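Re: [records-l] Retention labels on closed files

On 14 October 2020, Cinzia Cirillo wrote:
> Do we relabel the closed Plitden files, or only the open ones?
> Box 19 has both.

Only the open ones. Closed files keep the old number, and the index carries the cross-reference. Series 100 maps to 200. File 1038 stays in box 19 until the Imrie audit is signed off.

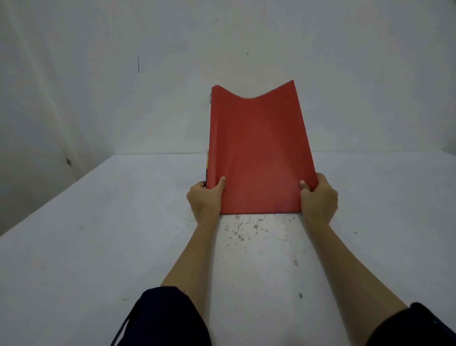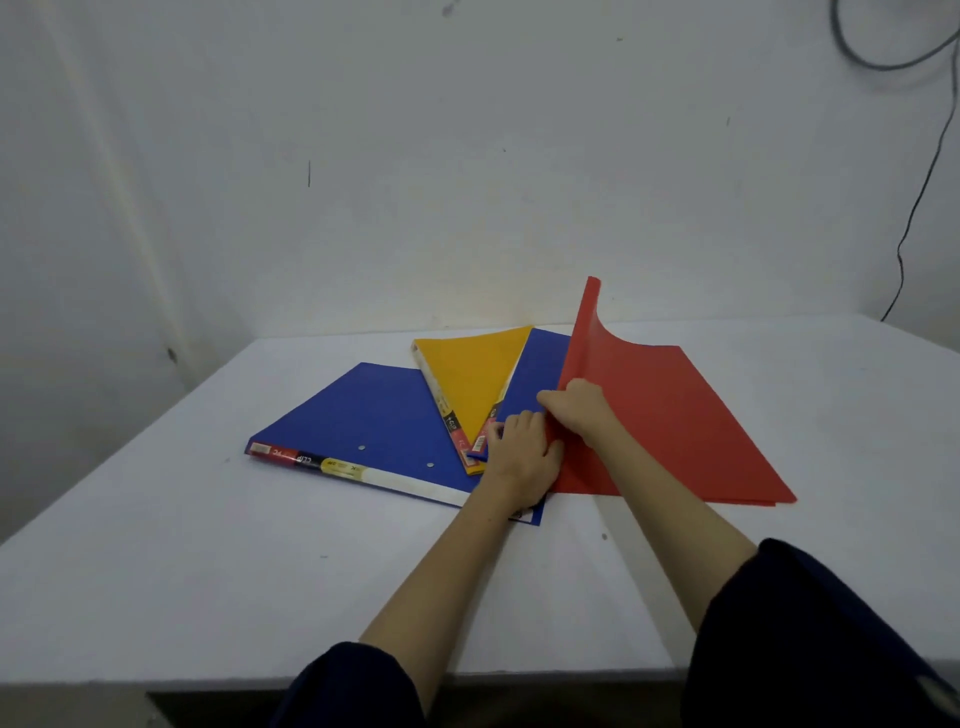
Loredana Bellini
Records Coordinator, Gromarmont

Color is not a retention code. Enter the closing date in the index before a file goes to the shelf. Morena has the revised schedule.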